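New counter, new faucet, and I can't stop wiping things

12 June 2024

I finally have a cutting board big enough for a whole watermelon! It's a Grakness, it has a groove around the rim for the juice, and I've rearranged everything else so it can live in the middle of the counter (the toaster oven got the left side, sorry toaster oven). And the faucet! Dark metal, one curved lever, and I love it.

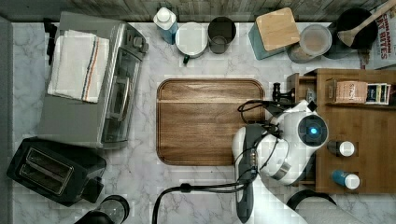
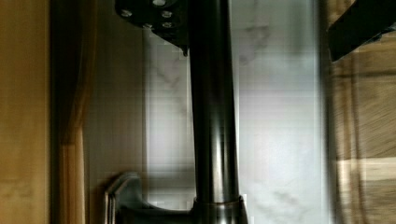
Next up is oiling the board. Amerley Sowah swears by doing it every 15 days, so I'll try that and report back in December.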